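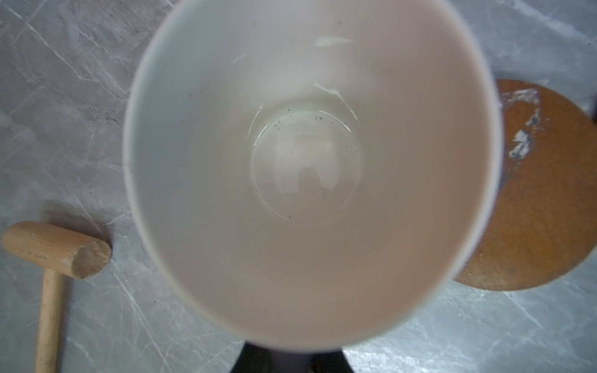

2 min read

Glaze residue and how I deal with it

Dark specks in a white bowl are usually one of three things: crumbs, dust, or something that has bonded to the glaze. The first two come off with a dry cloth. The third needs work, and most of my time this month has gone into it.

My test order is fixed. Dry microfiber first, then warm water with a drop of dish soap, then baking soda paste left on for 40 minutes. If a speck survives the paste I run a fingernail over it. A raised speck is residue. A flush one is either in the glaze or a pinhole, and no cleaner will shift it.

The inner ring at the bottom of a deep bowl is the worst place. A sponge rides over the edge and leaves a thin line of grit against it. A soft toothbrush held at a low angle gets in there. I tried the Narkora bottle brush as well, but the bristles are too long and they fold over before they reach the corner.

Guadalupe Orozco wrote in after the October post to recommend wet sanding with 2000 grit paper. I would keep that for unglazed foot rings on the underside. On a glossy interior it leaves a dull patch that holds tea stains.

Mugs are a separate problem, mostly one of storage.

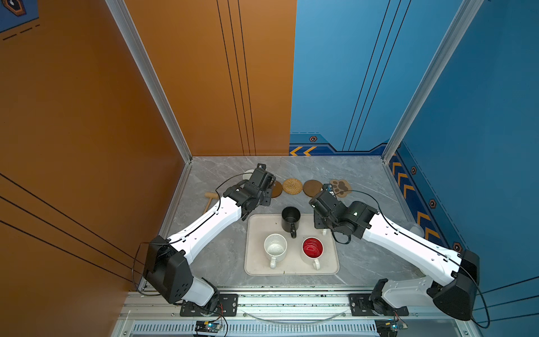
I keep mugs upright on a tray with a rim, spaced so the handles don't knock. Stacked mugs mark each other: the unglazed foot of the top one scuffs the rim below. A speckled interior hides stains well, so I check that kind by touch. Red interiors show limescale as a pale film, and diluted vinegar clears it.

Coasters get sorted by material. Woven rattan stays out of the sink - a damp cloth, then flat on a rack until dry. I had a Flerex cork set that warped after one soak, 38 mm of usable flat surface left in the middle.

Next I want to compare the Dolus cleaning powder with plain baking soda on the same bowl, half and half.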